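We use cookies to give you the best experience on our site. By continuing you accept our cookie policy.

The Long Table at Vendham

June 13, 2020
By our food and home writer

When I came to live in Vendham, I could not understand why my neighbors bought fruit every two days. In the country where I grew up, we bought mandarins by the crate in the cold months, and the crate stayed on the balcony until it was empty. My first crate in Vendham I put in the kitchen, next to the stove. After one week a third of it was soft, and I was ashamed to carry it to the trash.

I have learned more since then, mostly from the woman who sells me fruit at the Dorker market. She has the stall for 20 years and she does not like to give advice, but if you stand long enough she will talk. A mandarin, she told me, should feel heavy for its size. The skin can be a little loose, this is normal for many kinds, but there should be no wet spot near the stem. She picks up every fruit before she puts it in the bag. I used to think this was slow service. Now I get impatient with sellers who do not do it.

At home, the first thing is to take the fruit out of the plastic. A shallow cardboard box is better than a deep bowl, for a simple reason: in a bowl the fruit at the bottom carries the weight of all the others, and you do not see it. One layer is enough. I use a box that I asked for at the market, and I change it when the bottom gets stained.
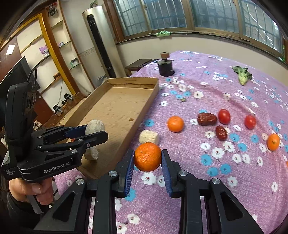
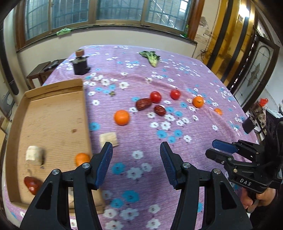 Root vegetables want something different. They like the dark, and they do not like to be washed before they are stored. I keep mine in the cellar with the dirt still on them, in a wooden chest I bought for 100 dollars from a man who was moving away. It was too much money for a chest — my husband still says so — but it closes well and the mice have not found a way in. Potatoes go on one side and carrots on the other. Onions I hang by the door, because next to potatoes they both spoil faster.

Peeled vegetables are another question. Once the skin is off, you should cover them, put them in the refrigerator and cook them soon. My mother kept cut potatoes in cold water overnight, and I do the same when guests are coming.

In July all of this becomes harder. My cellar is cool but it is not cold, and by the middle of the month I buy small amounts, like my neighbors. I walk to Dorker early, before the sun is on the stalls, and I come back with what we will eat until the next market. The chest stands almost empty then. I leave the lid open for a few weeks so the wood can dry, and I brush out the old dirt with a hand broom.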